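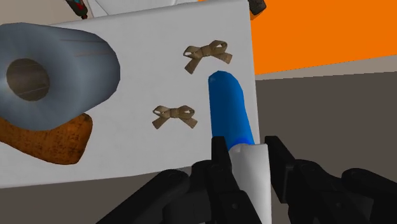 Bread and a gray roll, sharing a surface.

Stola Two-Step Stool, reviewed after a summer of standing on it

I am five foot three and live in a rental with cabinets installed by someone who wasn't. For years I reached the top shelf by kneeling on the counter, which works fine until a guest walks in and you have to come up with a topic of conversation from up there. In July I finally bought a step stool, the Stola Two-Step, and I have been meaning to write it up ever since.

It came from Junside, who sell mostly shelving and a small number of things to help you reach it. Delivery took 6 days. The box was big enough to hold a second, more expensive stool, and the space where that stool would have gone was filled with paper.

Assembly

There are nine screws. The instructions show a smiling figure with no neck putting them in one after another, and I can report that the figure has a better screwdriver than I do. The last one goes into the underside of the lower step at an angle that requires you to lie on the floor. I lay on the floor. Start to finish it took me most of a ball game, and I will admit I stopped for the good innings.

The holes lined up. I mention it only because my last purchase in this line, a Kinanham folding ladder, had one hole that led nowhere at all, and I spent an evening trying to persuade it otherwise.

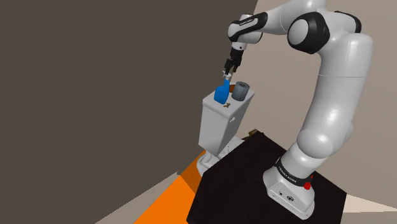

Once it's together, the Stola doesn't wobble. I tried it on kitchen tile, on the hall carpet and on the back porch, where nothing is level and never has been, and it stood still on the first two and gave a small polite rock on the third. The feet have rubber caps. One of mine came off in the second week and has gone to live under the refrigerator. I've evened things up with a folded piece of cardboard, and I notice that the cardboard stays on better than the cap did.

The steps are deep enough for a whole foot, even in winter slippers. That sounds like a low bar, but the Kinanham expected me to stand on my toes like a dancer while holding a Dutch oven. The top step has a strip of gritty tape across the front edge. It grips well and it is unkind to bare feet, so you'll learn to wear socks, and then you'll wear out the socks.

Folding is where I start to grumble. There's a catch on the left side that you squeeze with one hand while lifting with the other, and the catch has a strong spring and a narrow idea of where your thumb should be. It pinched me twice before I worked out the grip. Folded, the stool is slim enough to slide between the refrigerator and the wall, but it will not stand up on its own there or anywhere else. It leans, thinks it over, and goes down with a bang. The downstairs neighbors and I have not discussed it.

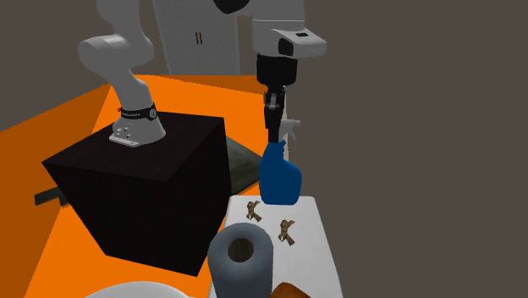 A stool like this changes what you keep up high, and I hadn't planned for that. Before July my top shelf held a fondue set and some vases, things I could safely go without until I moved out. Now the cleaning supplies live up there, and I've learned to bring them down one at a time. A blue plastic spray bottle held by the neck is about the right load for the free hand while the other one holds the shelf. A bucket full of bottles is not, and the stool has no handrail to grab when you find that out. Vandenberghe makes a version with a tall hoop at the back for exactly this purpose. I tried one in the store and liked the hoop a good deal, but the whole business was too wide for my kitchen and would have had to live in the bathtub.

The finish is the weak spot. Mine is the cream color, and cream turns out to mean "every shoe you own, in gray." Dish soap gets most of it off. The scuffs near the hinge are permanent, and I've decided to think of them as a pattern. If you can get the dark green, get the dark green.

The item number on the box is 412, in case Junside has rearranged its website again by the time you look. Replacement foot caps can be ordered, but only in a full set, so I would end up with more spares than feet. I've stayed with the cardboard.

Would I buy it again? Yes, in green, and with a better screwdriver. I'd take a point off for the catch and another for the falling over. It holds me up, it holds still, and my knees have not been on the counter since it arrived, apart from once when the stool was in the other room and I wanted crackers.

Posted Friday, September 13, 2019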